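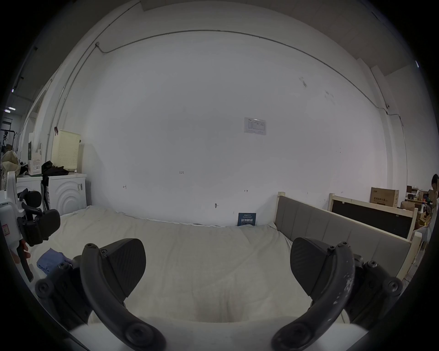 Rumpled sheet and a blue cloth, September

Audio notes from the Notham shoot

The Notham job was a training video for a regional ferry operator, 84 minutes of finished material in nine modules. I handled location sound and the final mix. Oluwaseun Ogundipe directed and cut the picture. These notes cover the audio side, mainly so I can find the settings again.

Dialogue was recorded with two lavaliers and a short shotgun on a boom, all at 48 kHz, 24-bit. The lavaliers went under clothing for every presenter except the engineer, whose jacket made too much noise. His mic went on the outside of the collar and stayed in shot. The client did not object.

The engine room was the hard part. The generator has a strong tone near 300 Hz, right in the body of a male voice. A deep notch took the tone out and left the presenter sounding thin. In the end I used a shallow cut, 4 dB with a medium Q, and rode the level by hand. Two lines were still unusable and we re-recorded them on the car deck with the engines off.

File names were the second problem. The recorder was set to restart its take count at power-up, and it lost power twice before lunch on the first day. I came home with 437 files, many of them sharing a name. Timecode was good on all of them, so Imidgate matched most to picture without help. The rest I synced from the slate. I have since changed the recorder to name files by time of day.

Room tone: one minute per location, recorded after the last setup. I skipped it in the ticket office and had to build a loop from the gaps between lines. It is audible on headphones if you listen for it.

The mix was delivered at -16 LUFS, stereo, with true peak under -1 dB. Akande asked for a separate music and effects stem for the translated versions – that took an extra afternoon, as I had printed reverb onto two of the dialogue tracks.

Next is Dernent, which is all interiors and one presenter. I plan to take the same kit, less the second boom pole.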